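Prestby swap table opens again on Sunday

The kitchen swap table is back at the Prestby hall this Sunday, and I for one have been hanging out for it! If you missed the last one, you bring along kitchen bits you don't use any more, pop them on a table and take home something you will (or something you won't, in my case, but I love a bargain).

Ignacio Palacios is running it again and tells me 127 people came through last time, a few of them all the way from Plurkville. He'd love to see 200. Chopping boards were the big favourite, so if you've got a spare one hiding behind the baking trays, please dig it out.

I've been through my own cupboards for the play kitchen corner too, where the littlies can "cook" while the grown-ups rummage. A cutting board and a grey cup are a good start, and anything bright and green will do for veg as far as my niece is concerned.
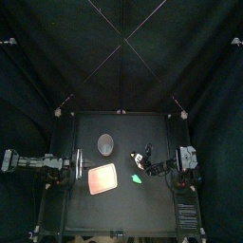
What to bring

Clean boards, cups, bowls, tins and utensils are all welcome. No knives this time, and no electrical gear, sorry. Plastic is fine as long as it isn't cracked.

Doors open at 2 and we pack up when the tea runs out. Entry is a gold coin, which goes towards new shelves for the hall kitchen. Parking is best on the Meng Street side, and there's a ramp at that door as well.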